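Chapter 4
Where Did the Money Go? Small Spending and the Household Budget
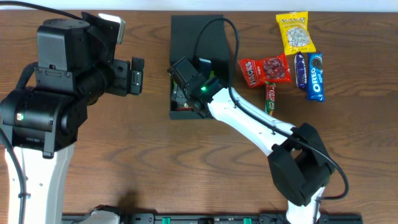 By the author of the Rillwood Workbook in Everyday Money
Revised edition, Feb 4, 2024

I kept my first budget on the back of a phone bill. It had rent on it, and the bus pass, and a line that said "food," and I was terribly proud of it. By the middle of the month I was out of money and the budget still said I had plenty! I checked my adding three times. The adding was fine. What I'd left out was everything I bought standing up - crackers from the machine, a bag of chips at the gas station, coffee on the way to coffee with a friend.

So this chapter is about small spending, and I'll admit right away that it's my favorite one in the book. Chapter 3 dealt with fixed costs, the bills that show up in the same amount whether you've been good or not. You listed yours on Worksheet 3B (if you skipped it, go back, I'll wait). Fixed costs are easy to write down and hard to change. Small spending works the other way around, and most people who tell me they're bad with money are really talking about this half of it.

Let me give you a pair of terms. A planned purchase is one you decided on before you got to the store. An unplanned purchase is one you decided on after you got there. Notice that neither of those says anything about whether the thing was worth buying. I've planned some awful purchases, including a bread machine I used twice, and one of the best things I own is an umbrella I grabbed in a downpour. We're only asking when the decision was made.

Snacks make a good place to start, mostly since they're cheap enough that we don't bother remembering them. Say you buy one packaged snack a day on your way home from the Kombo on the corner. You might pay a couple of dollars and think nothing of it. Now write it down every time for a month. In my evening class we do this each June, and the groans when people add up their pages are something to hear. One student's snack page came to 50 dollars, which was more than her phone. She kept right on buying them, by the way, and I think that was a perfectly good choice. She liked them more than she liked her phone.

Package size comes into it too. Stores sell the same food in single bags and in big boxes, and the price on the tag won't tell you which is the better deal. For that you need the unit price, the cost of one ounce (or one sheet, or one pill). You find it by dividing the price by the amount in the package. A bag that costs 70 cents and holds one ounce has a unit price of 70 cents. If a box of the same stuff works out to 30 cents an ounce, you're paying 40 cents extra on every ounce for the small bag. Sometimes that's fine. If a big box goes stale in your cupboard, or vanishes in one evening in front of the TV (hello, my house), the cheap ounces weren't so cheap.

You'll also meet two made-up households in the practice pages, the Grikwood Street apartment and the Zavgate Road house. The apartment has three roommates who split groceries and argue over who finished the cereal. The house has a family with a baby, one car and a dog that eats better than they do. We'll follow both through the rest of the book, so get to know them a little.

Before you read on, please start a spending page. Any paper will do - I still like the back of an envelope. Put down the date, what you bought, what it cost, and a P for planned or a U for unplanned. Do it for 11 days. Write things down on the spot if you can, and don't try to spend less while you're doing it, or the page will only tell you how you behave when you're being watched.

Keep the page with you when you get to Section 4.1, where we'll sort it into groups and set up your first spending categories.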